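4 仿真厨房演示的现场观察

4.1 进入现场

第3节讨论的是宣传册和网页上的措辞，本节转到现场。八月，我们参加了Preltorau在Ostitz园区举办的机器人开放日，观察对象限定为其中一个展位，即由Hoshino小组负责的“家务操作”演示。选择它的理由很简单：开放日其余展位以静态陈列为主，观众绕一圈就走，而这个展位有固定场次，有讲解人，有提问环节，每场45分钟，便于从头到尾地记录。

展位的布置需要先交代。观众面对一块投影幕，幕上播放的是在Prundari仿真平台中渲染的厨房，厨房里有一台白色机械臂。场地内没有实体机械臂，这一点写在入口处的节目单上，字号与场次时间相同，并未刻意缩小。讲解人Kenta Furukawa在每场开头也会口头说明，后面看到的全部是仿真。从告知义务的角度看，主办方做到了该做的。我们的疑问在别处：一条在开头交代过的信息，在接下来的讲解里还剩多少分量？

我们在每场结束后于出口处邀请观众填写问卷，共回收有效问卷70份，另对其中7人做了较长的访谈。访谈对象由我们挑选，偏向在提问环节发过言的人，因此不能代表全体观众，下文引用时只当作线索使用。现场不允许录音，引语均依据两名观察员各自的手写记录核对后整理，两份记录不一致的句子一律不用。

4.2 讲解的结构

每场讲解按同样的顺序进行。先是一段关于家庭环境为何困难的背景介绍，接着放几段任务片段，再给出一张汇总表，最后提问。背景介绍写得相当好，关于物体种类繁杂、空间狭窄、每户布局不同的说法都站得住脚，也与文献中的常见论述一致。麻烦在于，它说的是真实家庭的困难，后面放的却是一间仿真厨房，两者之间的过渡只有一句“我们就把机器人放进了厨房”。在我们的记录里，这句话几乎一字不差地出现在每一场。

“放进了厨房”是个省事的说法，演示人员彼此之间这样讲没有任何问题，做仿真的人都这样讲。但是听众不同，同一句话的效果就不同。有一位受访者是退休的电工，他在访谈里问我们，那间厨房是在楼上还是在另一栋楼，能不能顺路去看看。他听过开场说明，也读过节目单。他的理解是，“仿真”指的是厨房按照真实人家的样子仿造出来的。这个误解在中文里尤其容易产生，“仿真”二字在商品名中本来就常指实物仿制品，仿真花、仿真食品都是如此。讲解用的中文稿似乎没有考虑到这一层。

任务片段共放映若干段，长短不一，每段都经过剪辑。片段之间用黑屏隔开，没有显示运行时间，也没有标出哪些地方加快了速度。我们在提问环节问过播放倍率，得到的答复是各段不同，后期统一做过处理。这个答复本身没有回避什么，但也就此打住了。

4.3 两个任务画面

为了便于讨论，我们取冰箱任务和岛台任务各一个画面，见图4。两者出自同一套厨房场景，放映时前后相邻，讲解人也用同一句引导语把它们连在一起：“它会开冰箱，也会端早餐。”下文要检查的，就是这句话里的“会”字。
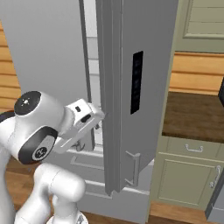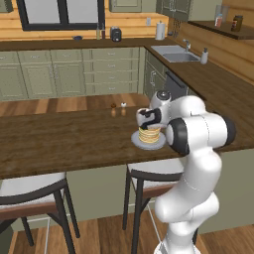

本页最后修改：2023年9月24日

图4 “家务操作”演示中的两个渲染画面。(a) 冰箱任务，机械臂伸向冰箱；(b) 岛台任务，夹爪位于一叠松饼上方。两幅均为仿真图像。

先看图4(a)。夹爪的两根手指朝向冰箱门的竖直边缘，高度大致在门的中部，而门已经敞开了一部分，从缝隙里能看到白色的内壁和搁架。单凭这一刻，读者无从知道门是谁打开的，也无从知道开始时是什么状态。可以是机械臂从闭合位置一路拉开，可以是任务初始化时就设成半开，还可以是正在关门。三种情况的难度相差很大。从闭合状态开门，要先克服门封的吸力；从半开状态继续拨动，基本上只是推一块绕轴转动的板。在许多仿真环境里，门封吸力根本没有建模，于是前一种情况的难点也就随之消失了。

我们就此向Furukawa提问。他的回答是，初始角度是随机抽取的，“有时开一点，有时全关”。我们追问抽取的范围和全关所占的比例，他表示要回去查配置文件。事后我们发过邮件，收到的回信很客气，附有平台的公开说明，其中没有这一项。我们不认为这里有隐瞒，更可能的情形是展位人员和搭建任务的人员不是同一批人。但对评估者来说结果一样：表格里那一行数字的含义，取决于一个现场没有人能给出的参数。

把手也值得一提。画面里门的下部有一根短的竖把手，颜色与门相同，而夹爪所在的位置对着的是门边。在真实家庭中，抓门边当然也能开门，人也常这样做，尤其是手里拿着东西的时候。不过讲解词说的是“像人一样握住把手拉开”。有可能在另一次运行中机械臂确实握住了把手，我们没有依据否定这一点。能说的只有一句，讲解词与选来配它的画面之间并不吻合，而现场没有观众就此发问。

再看图4(b)。夹爪手指朝下，闭合着，停在松饼叠的正上方，松饼放在一只浅灰色的圆盘里，盘子靠近岛台的前沿。讲解词在这里用的动词是“端”。端一盘松饼，通常指拿住盘子，或者用铲子、夹子之类把松饼移走。画面中的手指既没有夹着盘沿，也没有张开去夹松饼。它可能刚要张开，可能刚放下最上面的一片，也可能只是在做一个校准位置的停顿。我们无意从一帧静止画面推出失败的结论，那与讲解人从一帧静止画面推出成功是同一种错误。

松饼作为操作对象，倒是引出一个更一般的问题。真实的松饼软，会塌，会粘连，被两根手指夹住时会变形甚至撕裂。在刚体仿真中，它们就是一摞形状规整的薄圆柱，彼此之间只有摩擦。我们询问过松饼是否按可变形体处理，答复是“目前没有”。这个答复很坦率，只是它出现在提问环节的末尾，那时相当一部分观众已经离席去看下一个展位。若把这句话移到片段之前，观众看到的将是同样的画面，得到的印象恐怕会不一样。

最后是场景的整洁程度。图4(b)的台面大部分空着，远处的后台上有零星的瓶子和小电器，岛台上除了盘子只有两件小东西，碰撞的机会不多。家里早餐时间的台面很少这样。Prundari平台据称支持随机摆放杂物，演示中没有启用这一功能的片段。讲解人解释说，杂物多了观众看不清机械臂在做什么。作为展示设计，这个理由可以接受。作为对家庭环境适应能力的证据，它就把背景介绍里说的那些困难又悄悄拿掉了。

4.4 那个百分比

汇总表投影的时间很短，观众记住的基本上只有一个数字，即80%的任务成功率。问卷中有一道开放题，请填写者用自己的话写出这个数字的意思。我们原先担心这道题太难，会有大量空白，结果多数人写了，而且写得很肯定。常见的写法是“买回家以后大部分家务能做好”，或者“每做几次会坏一次”。也有人写“比我儿子强”，我们将其归入“其他”。

按照讲解人在我们追问之下给出的说明，这个数字是在仿真中、对演示所涉及的各项任务取平均得到的，成功的判据由平台自动给出。自动判据在方法上有它的好处，可重复，不受评分者影响。它的缺点也同样明显。对冰箱任务，判据看的是门轴转过的角度，夹爪在途中有没有撞到旁边的柜子，不在考察之列。对岛台任务，判据看的是目标物体最终的位置，至于中途散落与否，要看具体版本。不同判据的任务放在一起取平均，得到的数很难说是什么东西的成功率。

我们向主办方索取分任务的结果，被告知仍在整理，准备随论文发布。截至本文撰写时尚未见到，因此无法判断冰箱任务和岛台任务各自对平均值的贡献。假如简单的推门任务成功率很高，拉高了总体，那么80%对松饼就说明不了什么。反过来的情形也同样可能。读者应当把本段理解为对信息缺失的记录，我们手里没有推翻该数字的数据。

还有一处细节涉及重试。在提问环节，有一位带着学生来的教师问，如果第一次没有抓住，允许再来吗？Furukawa回答允许，只要还在时间上限之内。她接着问时间上限是多长，他说各任务不同。这段对话是整个开放日里我们听到的最有价值的一段，前后不过几句话。允许重试并不可疑，人开冰箱也会手滑。可是，在真实厨房里，一次失手之后盘子可能已经在地上了，第二次尝试面对的是另一个局面。仿真里的盘子能不能摔碎，没有人问，我们当时也没想到要问，后来在邮件里补问，没有得到答复。

4.5 观众在看什么

展位上的观众并不轻信。把误解全部归结为公众缺乏知识，与我们的记录不符。不少人一进门就对画面表示怀疑，说“这是动画吧”。有意思的是这种怀疑后来的去向。片段放完之后，同一批人的问题转到了价格、噪声、能不能洗碗、家里有猫怎么办。怀疑的对象从“这是不是真的”换成了“什么时候能买”。我们倾向于认为，讲解的节奏促成了这一转变：开场的声明给了怀疑者一个确认，确认之后他们觉得这个问题已经处理完毕，便不再提起。

厨房画得逼真也有关系。木纹台面的反光、窗外发白的亮光、挂在墙边的小厨具，这些都让画面接近家居广告，受访者中有两人主动提到“很像样板间”。渲染质量与接触力的模拟精度是两回事，前者观众看得见，后者看不见。在缺少其他依据时，人会拿看得见的去估计看不见的。至于Hoshino小组是否有意利用这一点，我们没有证据，也不作猜测。同类平台默认的渲染效果都在提高，不用反倒要专门去关。

问卷里有一题问，观看之后对家务机器人的信心有无变化。回答“增强”的人多于回答“减弱”的人，与大多数开放日评估报告的结论方向相同。我们不打算在此基础上作统计推断。填写者是自愿停下来的人，停下来的人多半本来就有兴趣，而且问卷就在展位出口，讲解人站在几步之外。主办方在闭幕简报中引用过观众反馈，所用的是他们自己的另一份问卷，题目我们没有看到。

4.6 本次观察的局限

我们只看了一个展位，只去了一次。讲解人得知有人在做记录，后面几场的措辞略有收紧，例如“它会开冰箱”在最后一场变成了“它在仿真里可以打开冰箱”，这个改动我们认为是好的，但它也意味着前后各场不能当作同一种刺激来处理。问卷没有分场次编号，这是设计时的疏忽，事后无法补救。

图4所选的两个画面同样有选择的问题。它们取自主办方提供的素材，适合说明讲解词与画面的关系，不适合用来评价控制策略本身。若要讨论后者，需要完整的轨迹、初始状态的分布和失败案例，三者目前都没有公开。我们已再次去信索取，第5节中凡涉及这些数据的地方，均以“未提供”标注。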